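The Bag of Bags: speaker notes
Hülya Karakaya
Saturday, May 14, 2022

Bellham Household Evening, second slot after the tea break. Twenty-five minutes if the kettle behaves. Notes in square brackets are for me and should not be read out, as they were last time.

OPENING

Good evening. Hands up if you have a bag at home that is full of other bags. Keep them up if you have two. Those of you with your hands down are either very tidy or sitting next to somebody who knows better.

[Wait. There is always one person who says theirs is in a drawer. Let them have it.]

My subject tonight is unpacking. We've all heard talks on shopping lists and talks on what to cook on a Tuesday, and between the two there's a gap of ten minutes in which the food is in the house but not yet anywhere in particular. I've spent more of my adult life in that gap than I have on holiday. I used to keep a diary of it. When I gave it up the diary had 248 entries, most of which say "put away shopping, cross".

WHERE IT ALL LANDS

Shopping lands on the table. You may own a worktop, you may have paid good money to Sinholm for a worktop, and the bags will still go on the table. A table with a cloth on it is worse, as the cloth goes along with whatever you drag across it and there is usually a jam jar at the other end.

[Pause for jam jar. Don't do the mime.]

So, oranges. I've started with oranges tonight because they're the simplest thing you'll ever unpack. They don't leak, they don't need the fridge this minute, and they'll put up with being dropped. They also roll, and they know where the gap beside the cooker is.
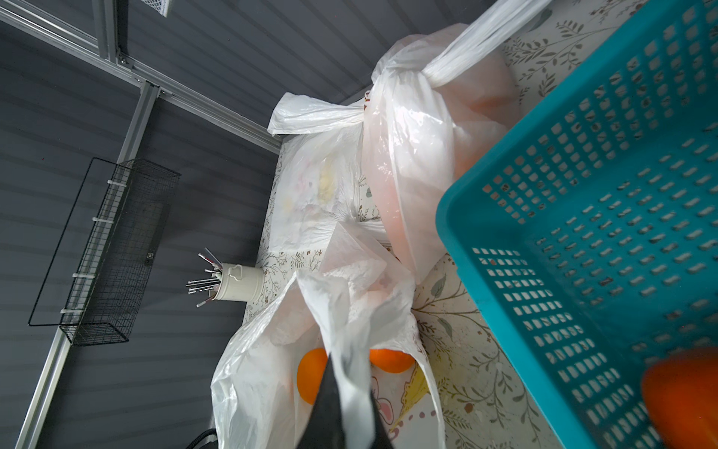 Oranges in the bag, basket at the ready.

[Leave this one up while people settle. Someone will ask about the basket.]

Three things I'd like you to take home about loose fruit.

First, have the basket on the table before you open anything. I mean properly on the table, near enough that the fruit has no journey to make. For years I kept mine on top of the fridge, on the grounds that it looked nice there, and carried oranges to it against my jumper like a woman rescuing kittens.

Second, get one with holes. Plastic is fine. The wicker one my aunt gave us was handsome and grew a small green forest in September. A slotted plastic basket goes under the tap and comes back looking the same as it did, and you can't say that of many of us.

Third, lift the fruit out. Don't tip. I know tipping is quicker. I have tipped, and I've been on the floor with a torch afterwards.

KNOTS

[Drink of water here.]

I want to say something about tied handles. There are two kinds of household, those who tie the bag at the till and those who have to undo it. In our house I'm both, so I have only myself to write to.

A thin white carrier with its handles pulled into a knot is a very good way of keeping things in. It's so good that most people end up tearing the side out, and then you've got a bag that's no use even for the bathroom bin. Push one of the tails back into the knot and twist it as you go. Short nails, patience, a bit of light swearing. If it hasn't given in by the time you've counted to twenty, use scissors and cut just the one loop.

Better still, don't tie it. Twist the handles round each other a couple of times and let go. It holds as far as the car.

[If running late, skip to FLAT BAGS. If running early, tell the Roltine clip story: bought a packet, lost the packet, found it in the bag of bags.]

WHAT COMES OUT FIRST

People ask me for an order and I do have one, though I don't keep to it. Cold things, then things that bruise, then tins, then whatever you bought because you were hungry. One bag at a time. The temptation is to open them all and feel you're making progress, and then you have the whole shop laid out in front of you and no room to put down a cup.

Soft things should stay in their bag until everything hard is off the table. I offer this on behalf of a loaf.

FLAT BAGS

Now the empties. An empty carrier is mostly air and resentment. Lay it flat on the table, smooth it from the bottom towards the handles so the air has somewhere to go, fold it in half longways and then in half again. After that you can roll it or do the little triangle. I've been doing the triangle since a talk Mrs Brynjólfsdóttir gave in this very hall, and I'd recommend it to anyone with a free evening and low expectations.
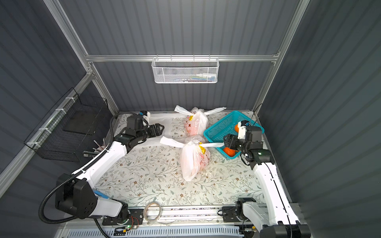
The point of doing them flat, and doing them straight away, is that a crumpled bag takes up the room of ten folded ones and never gets folded later. I've tested "later" thoroughly. Later is a cupboard door that won't shut.

And do give small things somewhere to live off the table. A hanging basket on a rail is my favourite, a shallow one, so that you can't bury anything in it. Deep baskets are where packets of yeast go to retire.

QUESTIONS

[Likely ones: paper bags (yes, but not for anything damp). Do I wash carriers (no, I wipe them, and only if I can see why). What about the triangle (demonstrate, bring a spare in case of nerves).]

[Hand the clicker back this time.]

Recent talks
Getting the Lid Off: Jars and Other Opponents
Sheets, Fitted and Otherwise
The Drawer With the Batteries In
What to Do With One Glove
Tea Towels: A Frank Discussion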